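Mulside 住友论坛 > 居家收纳 > 书桌与线材

标题：一堆充电线怎么收，顺便问桌面要不要重新上油

楼主：半截铅笔
发表于 2020-01-28

想请教两件事，放在一个帖子里问了。

第一，充电线。家里的充电线全在我这张桌子上用，黑的白的都有，用完往桌上一放，第二天就缠在一起。我买过收纳盒，放进去也还是缠，拿一根出来带出来一串。

第二，桌面。实木的，搬家时从上一任租客手里接的，手续是 Cameron Semple 帮忙办的，他那边也不清楚原来上的是什么漆还是什么油。最近想保养一下，不知道从哪里下手。

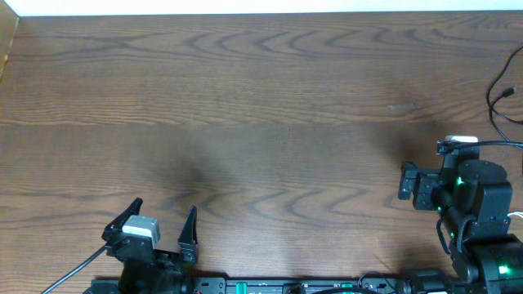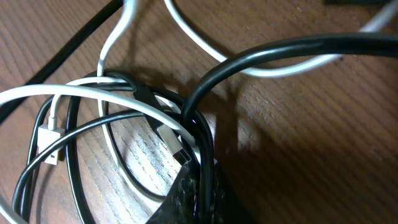 图1是桌面的木纹，图2是那堆充电线，同一张桌子。

桌子进深 700 毫米，后面靠白墙。插座在桌子下面靠右，线现在都是从后边沿绕上来的。不打算打孔，理由后面有人问再说。

预算不高，能用手头的东西解决最好。

2楼：阿蓼

先说线。你这个情况收纳盒没用，盒子只解决“看不见”，线在里面照样互相钻。线打结要有两个条件，一是线头自由，二是线身有余量。你把每根线单独绕好，用魔术贴束一下，再放进盒子，它就没有机会缠了。

魔术贴买整卷的，自己剪。别买那种一根一根带扣的，贵，而且扣子会刮线皮。

3楼：旧书脊

同意二楼，补充一句绕法。不要绕在手掌上一圈一圈同方向绕，那样展开的时候线会拧。用一正一反的绕法，收音响线的人都这么收，展开是直的。网上搜“正反绕线”就有。

充电线短，绕的圈不用大，比杯口大一点就行。绕太小线皮会记住那个弧度，以后放在桌上永远是弯的，一弯就容易套住别的线。

4楼：半截铅笔（楼主）

回复 3楼：我以前就是绕在手掌上的，绕完还把线头塞进中间那个洞里，拿出来的时候经常变成死结。原来是这么回事。

回复 2楼：魔术贴家里有，是以前捆窗帘剩下的，宽的，能不能用？

5楼：阿蓼

能用，剪窄一点。剪的时候顺着长边剪，边上会掉毛，用打火机燎一下就不掉了。燎的时候离远点，别烧化了粘在一起。

6楼：冷萃不加冰

我觉得大家都没问到关键的地方：这些线你每天都用吗？

图2里那一堆我不信每根都在用。我去年也有这么一团，理了很久，最后发现大部分线对应的东西早就没了。先扔，再理。理一堆不用的线是白费功夫。

7楼：旧书脊

回复 6楼：不同意先扔。充电线坏得很快，备着总有用。你今天扔了，下个月手头那根断了又得去买，买的还不一定好。

8楼：冷萃不加冰

回复 7楼：备一根和备一团是两回事。你备着的那根也会老化，放抽屉里几年皮都发黏了，真要用的时候未必能用。

9楼：旧书脊

发黏的是劣质线。我有一根用了很久的，从来没事。

10楼：半截铅笔（楼主）

两位先别吵。我说一下情况：有的线是我的，有的是室友 Eilidh Lamont 的，她的线我不能扔。她白天上班，晚上回来也在这张桌上充电。所以“先扔”这一步我只能做一半。

我们俩的线颜色上分不开，她有黑的也有白的，我也是。这也是为什么每次都要一根一根捋到头才知道拿的是谁的。

11楼：胡萝卜皮

那就该做标记。标记比收纳重要。

我家的做法：在线的两头各缠一小段彩色胶布，一人一个颜色。不要只缠一头，只缠一头的话，你从另一头开始捋还是不知道。胶布用电工胶布，不要用纸胶带，纸胶带半个月就毛了。

12楼：阿蓼

两头都标这一点很重要，我也是吃过亏的。另外黑线上用亮色，白线上用深色，不然晚上看不清。

13楼：冷萃不加冰

电工胶布夏天会流胶，白线上会留一圈黑印，擦不掉。建议用热缩管，剪一小段套上去，热风吹一下。缺点是要从线头套，充电线两头都有插头，管子得选粗一点的，收缩比大的那种。

14楼：胡萝卜皮

回复 13楼：热缩管套过充电头再缩到线身上，缩不紧的。我试过，会滑来滑去。收缩比够大的那种又贵又硬。

流胶的问题我承认，但我家的胶布贴了很久，白线上没有印。可能跟牌子有关系。

15楼：冷萃不加冰

可能吧。我用的是五金店散装的。

16楼：木工老崔

我来说桌面。

看图1，木纹是一道一道的拱形，山一样横着排过去，纹理颜色比底色深。这种花纹是弦切面常见的样子。图2上的纹就密得多，是斜着走的细直纹。一块板上不同位置纹理不一样很正常，也可能是拼板，照片上我没法下结论。

图2里有反光，左边和下边中间那一带比较亮，反光是柔的，不刺眼，接近半光。半光的漆也有，打过蜡的油面也有，光凭照片不好分。

你做一个试验：找一个不显眼的地方，桌子底面或者后边沿，滴一滴水，放二十分钟。

水珠一直立着，擦掉没痕迹，多半是漆面。
水慢慢摊开，擦掉后颜色变深，过一阵又恢复，多半是油面，而且油已经差不多用完了。

先做这个再谈上什么。漆面上不要抹木蜡油，抹了吃不进去，表面发黏，落灰，到时候还得全部擦掉。

17楼：半截铅笔（楼主）

谢谢，这个试验我今晚做。底面行吗？底面摸着比正面糙，不知道当初有没有一起上。

18楼：木工老崔

底面经常不上或者只上一遍，做出来不准。选后边沿靠墙那一条，把桌子往外拖一点就能滴到。

19楼：湿抹布

桌面我有不同意见。租来的房子，桌子也是接手的，为什么要折腾？拿湿布拧干擦，擦完再用干布擦一遍，就可以了。我那张用了很多年，从来没上过油，也没见坏。

保养木桌这个事情，很多时候是人闲着。

20楼：木工老崔

回复 19楼：漆面的话你说得对，擦就行。油面不行，油面长期用湿布擦，纹路会起毛，杯子底下会有圈。所以我让他先试。

21楼：湿抹布

我那张确实是漆面的，那就各说各的吧。

22楼：半截铅笔（楼主）

试验做了。后边沿靠墙的位置，滴了水，等了二十分钟。水珠摊开了一点，没有全摊，擦掉以后那块颜色比旁边略深，大概睡前去看已经看不出来了。

所以算油面？

23楼：木工老崔

算油面，油还剩一些。不用打磨，薄薄补一遍就可以。

步骤：

桌上的东西全部拿走，包括线。
微湿的布擦一遍，等干透，我一般放一夜。
手摸，有起毛的地方用细砂纸顺着木纹轻轻带几下，没有就不磨。
木蜡油倒在布上，不要直接倒在桌面上。顺纹抹开，越薄越好。
等一刻钟，用干净的干布把多余的全部擦掉，擦到手摸不沾。
开窗，晾够罐子上写的时间再放东西。

你图1那种拱形的纹，没法完全顺着走，顺着板子的长方向抹就行。

擦过油的布不要团成一团丢垃圾桶，会自己发热，有着火的风险。摊开晾干，或者泡水以后再扔。这一条一定要记住。

24楼：半截铅笔（楼主）

收到。布的事我以前完全不知道。

油用哪种？附近 Agbenyega 五金店里有 Dultutero 的木蜡油，小罐，透明的，还有一种带色的。

25楼：木工老崔

那个牌子我没用过，说不了好坏。选透明的。你桌子本身是暖的中等棕色，上带色的容易花，尤其是深色纹路那里，吃色不均匀。

26楼：小满的尺子

Dultutero 那个我用过，透明的小罐，抹一张书桌绰绰有余。味道有一点，开窗一两天散掉。干得比我想的慢，冬天室温低的话多等等。我当时着急，第二天晚上就把书放上去了，书底下粘了一块，揭起来封底有印子。

我买的时候店里还送了一块布，布不太好，掉毛，自己找旧棉T恤更好。

27楼：冷萃不加冰

回复 26楼：掉毛的布擦油是灾难，毛会干在面上。旧T恤可以，洗过很多遍的最好。

28楼：铜扣

回到线上。楼主说不打孔，想知道为什么。我一直觉得线的问题根子在走线，桌面开一个孔，装个线盒盖，线从孔里上来，桌面上只留一小截，就什么都缠不起来。你进深 700，靠后开一个孔完全不碍事。

29楼：半截铅笔（楼主）

回复 28楼：桌子以后要留给下一位租客，跟房东说好的，不能改。就算能改我也不太想，这块板的纹路我喜欢，开个圆孔在上面觉得可惜。

30楼：铜扣

理解。那退一步，在后边沿贴线夹。线夹固定在桌子后边，线从夹子里穿上来，不用的时候插头卡在夹子上，掉不下去。

图1左上角不是有块浅色的木板斜着上去吗，那个面上也可以贴，不占桌面。

31楼：半截铅笔（楼主）

那块板能贴，不过我坐的时候习惯把胳膊往那边放，贴了会蹭。后边沿可以。

问题是线夹背面都是双面胶，撕下来会不会带掉油面？

32楼：木工老崔

会。油面粘胶，撕的时候可能带起木纤维，至少留一圈印子。而且你刚准备补油，油面没干透之前胶也粘不牢。

贴在墙上也不好，白墙撕下来带皮。

要用夹的，不要用粘的。那种弹簧长尾夹，夹在桌子后边沿，铁丝的那两个耳朵正好穿线。夹嘴里垫一片薄毡或者软木，不会压坏木头。

33楼：旧书脊

长尾夹穿线是老办法了，好用。注意选耳朵宽的，不然大一点的插头卡不住，会滑下去。

34楼：铜扣

长尾夹丑。

35楼：旧书脊

靠墙的一边，谁看。

36楼：铜扣

我看。我的桌子不靠墙。

37楼：冷萃不加冰

他的桌子靠墙。

38楼：小满的尺子

有一种木头做的配重块，上面开了槽，线卡在槽里，底下垫硅胶，放在桌上就行，什么都不用粘。Gatano 有卖，我用的就是这个。块头不大，压得住一般的充电线。遇到粗的硬线就不太行，会被带着走。

我看图2左上角单独躺着的那根黑线挺粗的，那根估计压不住。

39楼：半截铅笔（楼主）

回复 38楼：左上角那根和团里的不太一样，硬，不服帖，平时就是自己躺在一边。确实是我最头疼的一根，收也不好收，绕起来会弹开。

40楼：阿蓼

硬线不要跟软线一起收。你看图2右边，黑线拱起来再弯下去扎进团里，白线从底下穿过去，这种就是硬的压着软的。抽软的时候硬的不让，你一拽就勒紧了。

硬线单独挂，找个钩子，大圈绕两圈，挂着。软线才适合绕小放盒子里。

41楼：半截铅笔（楼主）

这个说得对，我每次拽白的都拽不出来，总有黑的压着。

42楼：胡萝卜皮

说到拽，解线团的时候千万别拽。我教我儿子的办法是“抖”，把整团提起来，松松地抖，再放到桌上摊开，从最外面能看见头的那根开始，推着走，不要拉。

推比拉慢一点，可是不会越弄越紧。

43楼：旧书脊

抖对长线有用，短充电线抖不开，反而可能又套一层。我是先把所有线头都找出来，朝外摆一圈，像太阳那样，再看中间。中间自然就松了。

44楼：胡萝卜皮

你这个找线头的过程就够累的。

45楼：旧书脊

找线头总比瞎抖快。

46楼：湿抹布

我看你们可以比一下。

47楼：半截铅笔（楼主）

我昨天晚上两种都试了。先抖的，抖松了一些，外面几根能下来，中间那一坨没动。后来把线头朝外摆开，中间才散。所以先抖后摆，对我有用。不过我这团不算死，换一团不好说。

过程中发现有一根白线靠近插头的地方皮裂了，能看见里面的编织层。是我的，这根扔了。

48楼：冷萃不加冰

裂皮的赶紧扔，这个不要省。有人喜欢拿胶布缠一下接着用，我是反对的。裂的地方往往就是弯折最多的地方，里面的芯可能也断了几股，接着用会发热。

49楼：旧书脊

这一点我同意楼上。备线归备线，裂皮的不在备线之列。

50楼：冷萃不加冰

难得。

51楼：针脚

插一句，预防裂皮的办法：插头根部别折。很多人喜欢把线绕在充电头上，绕得紧紧的，线一出插头就是一个直角，时间长了必裂。留一小段直的再开始绕。

另外拔的时候捏插头，不要拽线身。小孩家里尤其注意。

52楼：小满的尺子

绕充电头上这一条我中枪了，我出差都是这么带的。请问不绕的话，充电头和线怎么放在一起？各放各的又容易落一个。

53楼：针脚

小布袋。一个充电头配一根线，一袋一套。布袋自己缝，碎布就行，抽绳口。我给家里每个人缝了一个，不同的花布，连标记都省了。

大小我说一下，长 20 厘米，宽比手掌宽一点。再小的话线要绕得很紧才塞得进去，又回到老问题了。

54楼：半截铅笔（楼主）

布袋这个好，我室友肯定喜欢，她出差多。有没有具体的缝法？我只会缝扣子。

55楼：针脚

很简单，只要会平针。

布裁成长方形，对折以后是袋子的大小，四边各留一指的缝份。
先处理袋口。两侧靠袋口的地方往里折一点，缝住，免得抽绳口毛边。
袋口往下折两次，折出一个能穿绳的管子，沿着下边缝一道。
正面对正面对折，缝底和侧边，缝到绳管下面停住，别把管子封死。
翻过来，用别针别着绳头穿过去，打结。

布选平纹棉布，厚一点。不要用带绒的，绒会沾在插头里。

56楼：铜扣

抽绳也是绳，你们不怕绳子跟线缠在一起吗。

57楼：针脚

绳在外面，线在里面。

58楼：铜扣

你放包里试试，包里还有耳机线。

59楼：针脚

那你用按扣的，随你。

60楼：半截铅笔（楼主）

目前我的打算，写出来大家看有没有漏的：

桌上常用的线只留两根，一人一根，用长尾夹夹在后边沿。其他的绕好，放盒子。
那根粗黑线单独挂起来，位置还没定，可能在桌子侧面下边找个地方。
两头缠胶布，她用红的，我用蓝的。
裂皮的扔掉。
周末补油，先去买透明的小罐，油布摊开晾。

问一下，常用的线要不要买长一点的？现在那根从插座绕到桌后边沿再上来，剩下的刚好够到桌子中间。

61楼：阿蓼

刚好够到中间就是最好的长度。长了多出来的部分一定会堆在桌上，又开始缠。我的经验，宁可手机往线那边挪。

62楼：冷萃不加冰

不同意。短了会绷着，人一起身就带倒杯子。我家就是这样坏过一个键盘。应该买长的，多余的部分在桌子底下束起来，桌上只放出要用的一段。

63楼：阿蓼

束起来也行，前提是你真的会去束。

64楼：冷萃不加冰

我会。

65楼：木工老崔

无论长短，提醒一下，补油以后头几天线也别放在桌上。线皮里的增塑剂碰到没干透的油，会把漆面油面咬软，白线还会被染黄。我见过一张桌子，上面一条弯弯的亮印子，就是一根线放出来的。

66楼：半截铅笔（楼主）

还有这种事。那我补油那几天去厨房充电。

67楼：小满的尺子

这个是真的。我那张桌子上有过鼠标线的印子，后来补了一遍油才淡下去。黑线比白线厉害，不知道是不是材料不一样。

68楼：木工老崔

跟颜色关系不大，跟皮的料有关系。软的、摸着有点涩的那种要当心。

69楼：湿抹布

又是不能放湿布，又是不能放线，这张桌子还能放什么。

70楼：木工老崔

干透以后都能放。

71楼：台灯下

潜水看完的，问一个楼主的图。图2右边那一半暗得多，是桌上有水渍还是光的关系？要是桌面本身颜色不均，补油之前可能要处理。

72楼：半截铅笔（楼主）

回复 71楼：影子。桌面那块摸着、看着都跟旁边一样。

73楼：木工老崔

我看也是影子，边是虚的，水渍的边是实的，有一道线。

74楼：台灯下

好的，放心了。我自己的桌子右边真有一块深的，是花盆漏水漏的，所以多问一句。那种有办法吗？

75楼：木工老崔

发黑的水渍可以用草酸，戴手套，通风，先在别处试。发白的是水汽闷在表层，拿熨斗隔着干布快速烫几下，有时能下去。你开新帖发个图吧，别占楼主的楼。

76楼：台灯下

好，我开新帖。

77楼：半截铅笔（楼主）

来汇报一下。

线这边弄完了。胶布贴好了，我室友看了以后说红的太显眼，换成了绿的。我没有意见。常用的两根夹在后边沿，长尾夹垫了旧杯垫剪下来的软木，夹得住。那根粗的黑线挂在桌子侧面底下的一个横撑上，大圈绕的，用窗帘魔术贴捆着，没有弹开。

盒子里的线照 3楼 的办法绕的，刚开始总是绕错方向，第三根以后就顺了。现在拿一根出来不会带别的。

油还没上。店里透明的小罐卖完了，只有大罐和带色的，老板说过几天到货。我不想买大罐，用不完。

78楼：旧书脊

用不完的油存不住，开了罐会结皮。等小罐是对的。

79楼：冷萃不加冰

大罐用不完可以分装到小玻璃瓶里，装满，不留空气，能放很久。

80楼：旧书脊

那还得买小玻璃瓶。

81楼：冷萃不加冰

果酱瓶。

82楼：胡萝卜皮

绿胶布在黑线上看得清吗？我家试过深绿，晚上跟黑的一样。

83楼：半截铅笔（楼主）

浅绿的，看得清。白线上也还行。

84楼：针脚

布袋缝了没有？

85楼：半截铅笔（楼主）

缝了一个。绳管那里缝死了一边，拆了重来。第二次对了，针脚很难看，她说能用。我自己的还没动手。

86楼：针脚

第一个都这样。拆线用小剪刀挑，别扯，扯了布上有洞。

87楼：铜扣

线放进去缠没缠？

88楼：半截铅笔（楼主）

目前没有，才用了几天，耳机线没有跟它放一个包。

89楼：铜扣

那不算。

90楼：小满的尺子

油到货了记得来说一声味道散得快不快。我五月份也想再补一遍我那张，天暖和干得快，看看你冬天上的效果再决定要不要提前。

91楼：半截铅笔（楼主）

好，上完油我在这个帖子里更新。

版主提示：求购及转让线材请到交易版发帖，本帖内的转让回复已移走。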